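Course 170: Light and Surface in Object Studies
Unit 6 handout
Instructor: Girish Nautiyal

Cast shadow and surface highlight

Students are required to distinguish between the shadow an object casts and the light its own surface returns. Both are recorded in the first drawing, before any color is applied. Outlines should be kept light enough to erase.

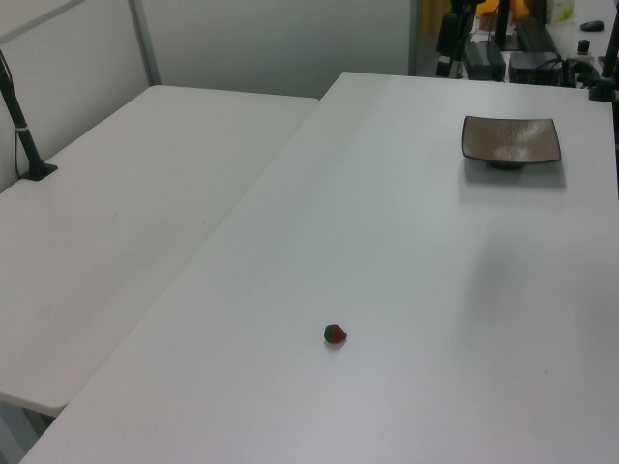
Photo: Kęstutis Paju / Innes Study Collection, sheet 2372

The strawberry shape casts only a faint, small shadow on the white tabletop. The square dish stands on a small raised foot, and its shadow is soft and gray, spreading below and to the right. Note the pale streak across the middle of the dish, where the slightly glossy surface reflects light. Leave this area as bare paper.

Assignment. Prepare two pencil studies of the pair, one with shadows only and one with highlights only. The wide space around the strawberry must be kept in proportion. Studies are to be submitted in Room 26 before the next unit begins.

Reading: Vamness course reader, section 6, "Soft Edges."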